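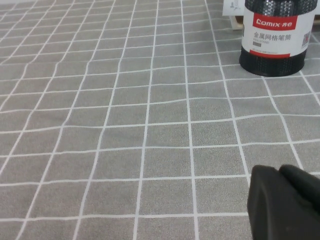
One builder at the Ultside workshop wrote back that step 3 should come first, and that he would like his evening returned. Fair enough. We've moved it.

5. Zeroing the Sadent arm

1. Smooth the cloth. Ripples confuse the grid finder, which is easily upset.
2. Set the pen stand upright, clear of the fingers.
3. Jog down at speed 2. Stop at 18 mm.

CAUTION: Speed 5 is for people with spare fingers.

Search the manual Go

Related
Wiring the Lindsay board
Replacing finger pads

Contact Flenutley | Back to top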